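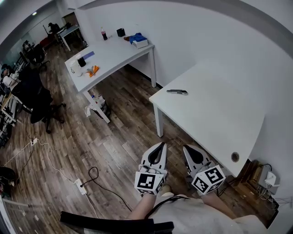 4. 현장 연구: 손에 드는 집게와 작업자의 하루

이 장에서는 Prinden의 시연 작업실에서 일하는 사람들의 업무가 자동화 준비 과정에서 어떻게 바뀌었는지를 다룬다. 3장에서 설명한 바와 같이, Prinden은 포장 공정의 일부를 로봇에게 맡기기로 결정하였고, 그 전 단계로서 작업자가 손에 드는 집게로 물건을 집고 옮기고 내려놓는 동작을 기록하고 있다. 본 연구의 관심은 로봇의 성능에 있지 않다. 기록이 시작된 후에 작업자가 자기 손의 일을 어떻게 말하게 되었는지, 그리고 누가 그 일을 평가하게 되었는지가 본 장의 질문이다.

면담은 모두 34회를 실시하였다. 참여자는 일곱 명이며, 그중 다섯 명은 이전에 포장 라인에서 일하였고 두 명은 시연 업무를 위해 새로 채용되었다. 면담은 6월에 시작하였고, 마지막 면담은 2023년 1월 31일에 끝났다. 면담 외에 작업실 관찰도 병행하였다. 관찰 중에는 작업을 방해하지 않기 위하여 질문을 하지 않았고, 궁금한 점은 기록해 두었다가 다음 면담에서 물었다. 참여자의 이름은 본인의 동의를 받아 그대로 적는다.

4.1 자세와 도구

포장 라인에서는 서서 일하는 것이 당연한 일이었다. 작업실에서는 이 당연함이 먼저 사라졌다. 그림 1에서는 앉은 사람이 흰색 집게를 나무 바닥 바로 위에 들고 있다. 집게의 두 손가락은 각각 흑백 표식이 붙은 흰 블록에 달려 있다. 참여자들은 이 표식을 "얼굴"이라고 불렀다. 표식이 카메라에 잘 보여야 그 기록을 쓸 수 있으므로, "얼굴을 돌리지 마라"는 말이 작업실에서 자주 들렸다.

이 규칙은 손목의 습관과 충돌하였다. 라인에서 오래 일한 Hadi Atallah는 상자를 집을 때 손목을 안쪽으로 꺾는 버릇이 있었다. 그는 이 버릇이 빠르고 덜 아픈 방법이라고 설명하였다. 그러나 집게를 쥐고 같은 동작을 하면 표식이 가려진다. 결국 그는 손목을 편 채로 팔꿈치를 드는 새로운 동작을 익혔다. 면담에서 그는 다음과 같이 말하였다.

"처음에는 내 방식을 가르치는 줄 알았습니다. 그런데 지금 가르치는 것은 내 방식이 아닙니다. 집게의 방식을 제가 배워서, 그것을 다시 가르칩니다."

이 발언은 중요하다. 회사의 내부 문서에서는 시연 업무를 "숙련의 이전"이라고 부른다. 이 표현은 숙련이 이미 작업자에게 있고, 그것을 그대로 옮긴다는 생각을 전제한다. 그러나 관찰에 의하면 옮겨지는 동작은 도구 앞에서 새로 만들어진 동작이다. Leen Atallah도 비슷한 경험을 말하였는데, 그는 이 변화를 손해로 보지 않았다. 오히려 손끝의 감각 없이 물건을 잡는 법을 배우면서 전에는 생각하지 않았던 것, 예를 들면 얇은 물건을 어느 쪽에서 잡아야 밀리지 않는지를 생각하게 되었다고 하였다.

두 사람의 차이는 경력의 길이로는 설명되지 않는다. 두 사람은 라인에서 같은 해에 일을 시작하였다. 차이는 맡았던 일에서 온다고 필자는 생각한다. Hadi Atallah는 무거운 상자를 쌓는 일을 하였고, 그의 숙련은 몸의 부담을 줄이는 데에 있었다. Leen Atallah는 작은 부품을 봉투에 넣는 일을 하였으며, 집게의 손가락이 움직이는 방식이 그의 일과 더 가까웠다.

4.2 시선의 문제

시연 업무의 두 번째 변화는 보는 일과 보이는 일에 관한 것이다. 라인에서는 반장이 통로를 지나가며 작업을 보았다. 작업실에서는 카메라가 도구와 머리에 있다. 그림 2는 집게 쪽에서 본 작업실이다. 가까이에는 고무 패드가 붙은 두 손가락이 좁은 틈을 두고 마주하고 있으며, 왼쪽 위로 머리에 작은 검은 장치를 단 사람이 몸을 기울이고 있다. 더 뒤쪽으로는 넓은 사무 공간과 그 안의 사람들이 보인다.

참여자들은 자신이 기록되는 것보다 뒤에 있는 동료가 기록되는 것을 더 불편해하였다. Raghda Saliba는 시연을 하기 전에 의자의 방향을 바꾸는 일이 많았다. 그는 사무실 사람들이 자기 집게를 향해 인사를 할 때 곤란하다고 하였다. 회사는 얼굴을 흐리게 처리한다고 설명하였고, 참여자들도 이 설명을 의심하지는 않았다. 그럼에도 불편함은 남았다. 한 참여자의 말을 빌리면, "얼굴이 없어도 걸음걸이로 누구인지 안다"는 것이다.

이와 관련하여 작업실 안에는 공식 문서에 없는 예절이 생겼다. 시연이 시작되면 짧게 "갑니다"라고 말한다. 그러면 지나가려던 사람은 기다리거나 다른 길로 돌아간다. 전화를 받는 사람은 복도로 나간다. 이 예절을 누가 처음 만들었는지에 대해서는 참여자마다 대답이 달랐다. 필자는 이것을 확인하지 못하였다.

그림 2. 집게 쪽에서 본 작업실과 뒤쪽의 사무 공간.
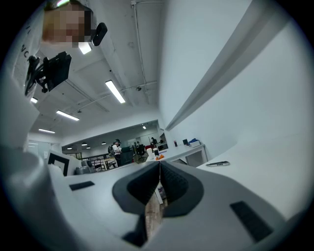

Sawsan Chidiac

4.3 누가 좋은 시연을 정하는가

기록된 시연은 모두 사용되지 않는다. 시연은 검토를 거쳐 "사용", "보류", "제외"로 나누어진다. 검토는 처음에 기술 협력사인 Bovham에서 담당하였다. 작업자는 결과만 받았고, 제외된 이유는 짧은 코드로 표시되었다. 참여자들은 이 시기를 가장 힘들었던 때로 기억한다. 특히 "속도 불균일"이라는 코드에 대한 불만이 많았다. 미끄러운 물건을 잡을 때 속도를 늦추는 것은 라인에서는 잘하는 동작이었기 때문이다.

변화는 Shadi Chamoun이 검토 담당으로 옮긴 후에 나타났다. 그는 라인의 반장이었고, 시연 경험도 있었다. 그는 제외된 시연을 작업자와 함께 다시 보는 시간을 만들었다. 이 시간은 작업자가 반론을 말할 수 있는 첫 번째 자리였다. 필자가 관찰한 한 검토에서 Raghda Saliba는 자신의 멈춤이 실수가 아니며 봉투의 입구를 확인하는 동작이라고 주장하였다. Shadi Chamoun은 화면을 여러 번 되돌려 본 후에 그 시연을 "보류"로 바꾸었다. 그 시연이 나중에 "사용"이 되었는지는 두 사람 모두 기억하지 못하였다.

이 사례에서 볼 수 있는 것은 평가의 언어가 바뀌는 과정이다. 라인에서 "잘한다"는 말은 하루의 수량과 옆 사람의 신뢰를 뜻하였다. 작업실에서는 같은 말이 한 번의 동작에 붙는다. 참여자들은 점차 자신의 동작을 나누어 말하기 시작하였다. "접근이 좋았다", "놓는 것이 늦었다"와 같은 표현은 초기 면담에는 없었고 후기 면담에는 자주 나온다. 필자는 이 표현이 검토 화면에서 왔다고 본다. 검토 화면의 구간 이름이 바로 "접근", "파지", "놓기"이다.

또한 두 손을 쓰는 작업에서는 평가가 더 복잡하다. 그림 3에서는 집게 두 개가 함께 보이고, 하나는 공중에 들려 있다. 그 위로 몸을 숙인 사람은 머리에 검은 헤드셋을 쓰고 있으며, 헤드셋 앞으로 작은 카메라가 나와 있다. 이러한 작업에서는 한쪽 집게의 움직임만으로 그 시연의 좋고 나쁨을 말하기 어렵다고 참여자들은 설명하였다.

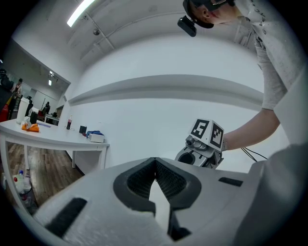
한쪽 손이 기다리는 시간은 검토 화면에서 빈 시간으로 표시된다. 그러나 작업자에게 기다리는 손은 쉬는 손이 아니다. Leen Atallah는 상자를 접을 때 왼손이 "벽이 되어 준다"고 표현하였다. 이 역할은 움직임이 적어서 기록에는 약하게 남는다. 새로 채용된 두 사람은 이 문제를 거의 말하지 않았는데, 이들은 처음부터 집게로 두 손 작업을 배웠고 맨손으로 하던 때와 비교할 기준이 없었다.

머리에 쓰는 장치에 대해서도 의견이 나뉘었다. 장치를 쓰면 손을 보기 위해 고개를 숙여야 하고, 오래 숙이면 목이 아프다는 말이 여러 면담에서 나왔다. 회사는 이에 따라 휴식 시간을 늘렸다. 다만 휴식은 시연 한 묶음이 끝난 후에만 가능하며, 묶음의 크기는 작업자가 정할 수 없다. Hadi Atallah는 라인에서는 벨트가 멈출 때 쉬었고 지금은 묶음이 끝날 때 쉰다고 하면서, 둘 사이에 큰 차이를 느끼지 못한다고 말하였다.

4.4 앞으로의 일에 대한 기대

참여자들에게 로봇이 라인에 들어온 후에 무엇을 할 것인지 물었을 때, 대답은 예상보다 구체적이었다. Sleiman 물류센터로 옮기기를 원하는 사람이 있었고, 검토 업무를 배우고 싶다는 사람도 있었다. 라인으로 돌아가겠다고 한 사람은 없었다. 이것을 라인에 대한 불만으로만 해석하면 곤란하다. 몇 사람은 돌아갈 자리가 남아 있을지를 알 수 없어서 처음부터 그 선택을 생각하지 않았다고 덧붙였다.

회사는 시연 경험을 정식 경력으로 인정하겠다고 약속하였으나, 면담이 끝난 시점까지 직급표에는 해당하는 이름이 없었다. 같은 일을 Brumex에서는 "동작 교육원"이라고 부른다는 이야기가 참여자들 사이에 퍼져 있었다. 필자는 그 명칭이 임금과 연결되어 있는지를 조사하지 못하였다. Raghda Saliba는 명칭에 관심이 없다고 하면서도, 자녀가 학교에서 부모의 직업을 적어야 했을 때 무엇을 적을지 오래 고민하였다고 말하였다. 결국 "포장"이라고 적었다고 한다.

본 장의 관찰은 한 작업실에 한정되어 있으며, 검토를 담당한 Bovham 쪽의 의견은 포함하지 못하였다. 5장에서는 검토 코드의 목록을 분석하고, 그 코드가 개정될 때 작업자의 의견이 어느 단계에서 반영되었는지를 살펴본다.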